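Two-arm bench cell, packing glassware into a lidded box - what rules do people follow?

Posted by Leonor Gouveia, March 18, 2024
Tags: small cells, good practice, teleoperation, glass

Hi all, long-time reader, first time asking anything. I look after a little two-arm bench cell and I've been told to write the "house rules" for it, and I'm a bit stuck on how much is enough.

The job we're working on is tidying a lab table: glassware and bits and pieces into a plastic storage box, then the lid on. The arms are small, the sort you could carry under one arm yourself, and they're driven by a person for now with the idea that they'll do it on their own later. I've read the bigger industrial robot standards (well, I've read the contents pages and the parts that looked relevant) and they seem to be written for something that could throw a car door at you. My manager's view is that arms this size don't need any of it. I don't feel comfortable with that, partly because of the glass and partly because people keep reaching in to move things between goes.

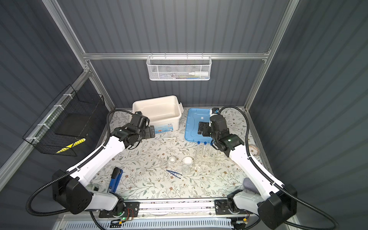
What I've got so far is one side of A4. No hands inside while the arms are powered, safety glasses on if there's glass on the table, one person in charge at a time. Two things I'd really like opinions on. Do you treat a reset, when you're putting the objects back for the next run, as a proper stop with the power off the motors, or is a software pause all right? And do you have any rule about what's allowed on the table in the first place? We did 60 runs last week and I lost count of how many times somebody popped a new thing in halfway through to make it "more interesting".

Sorry it's long. Any checklists gratefully received!

Clive Lockwood

Your manager is wrong, but you can be nice about it. I had the same argument at Pritora, over a pair of arms not much bigger than a desk lamp, and what settled it was asking people to write down what could go wrong and how badly. Pinched fingers, an arm dropping when the power goes, broken glass flying, somebody's sleeve getting caught. Once it's on paper it stops being a matter of who feels brave. In the UK you've got a duty to assess the risk anyway, whatever the size of the machine, so do that first and let the house rules come out of it.

On the reset: motors off, every time. A software pause means the arms are still live and waiting for the next command, and the person holding the controls may well be chatting to someone. We fitted a stop button where the person doing the reset could reach it without leaning in, and the rule was that whoever put their hands in pressed it themselves. You don't ask someone else to do it for you. It does slow things down - I think we lost 17 seconds a reset, and people grumbled for a fortnight and then forgot.

One catch. Check what your arms do when power goes. Ours sagged quite quickly, so we had to park them in a resting pose before hitting the button, and that went on the sheet as well. Obviously if something's going wrong you hit it straight away and let them sag.

Glass rule we used: nothing with a chip or a crack goes in, and if anything breaks the session is over until the table's been cleared with a brush and pan. Take the cloth off and shake it into the bin too, if you use one. I found a splinter with my thumb that way, months after the breakage.

Kazuhiro Ichikawa

just put a big sign on it. we have had ours since October and never had any problem, they are not strong enough to hurt you

Mayu Wada

I wouldn't go with the sign on its own, sorry Kazuhiro! Small arms can still give you a nasty nip at the gripper, and it's your eyes I'd worry about with glass.

I agree with everything Clive said, so I'll only answer the bit about what goes on the table. We keep a written object list for each task, taped up beside the cell, and the rule is that the list can't change during a session. If you want to add something, brilliant, write it down, and it goes in from the next session once someone has tried it gently at low speed. That's for safety but it's a huge help with the records as well. We once had 811 runs where half had an extra item in them and there was no note of which half, and poor Yoshinori Sugiyama spent days going through them all (he has forgiven me, I think).

Other things on our sheet, in no order:

Bottles and tubes empty, or plain water only.
Blades and needles never, even with the cap on.
Hair tied back, lanyards off, sleeves up.
Look over the cables on both arms before the first run, especially where they bend.
The next person reads the last page of the log before switching on.

The log is just a cheap notebook. Don't make it a spreadsheet, people won't fill it in while they've got gloves on.

Leonor Gouveia

Thank you both, this is so useful! I'm going to try the arms with the power off tomorrow (over a folded towel) and see how far they drop. Mayu, would you mind if I pinched the "list can't change during a session" wording?

Mayu Wada

Pinch away. Put the date on each list as well, we forgot that at first.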